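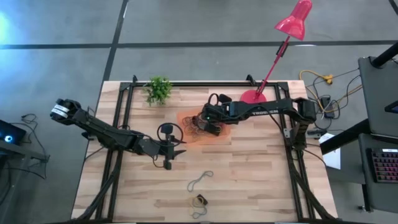

Plant Visit: Madport Water and Coffee Depot

Oct 16, 2018

Madport opened its bottling and delivery depot to office customers for a morning, and I went along with Siham Haddad from our facilities desk. We buy water and breakroom supplies for three floors, so we wanted to see where the orders come from.

Lev Tkachenko, the shift lead, met us at the loading dock and handed out hairnets. The returned bottles come in on the left side of the building. Each one is checked by eye, sniffed, washed twice and rinsed before it goes near the filler. On a normal day the line fills 3000 bottles. The day before our visit it stopped at 2328 – a cap feeder had jammed after lunch.

The coffee room is smaller than I expected. Beans arrive already roasted from Beromach and are ground and packed to order. We tasted two blends. The dark one was fine but a bit flat, and Siham liked the medium enough to put it on our next order.

Ustyna Bilyk runs the routes. There are 19 trucks, and each driver keeps the same customers unless someone is out sick. She said most missed deliveries come down to locked service doors. We gave her our new dock code on the spot.

Paper cups, filters and sugar are kept upstairs, and we skipped that part to make the noon shuttle. The next open morning is in May. Parking is on the street, and closed shoes are required.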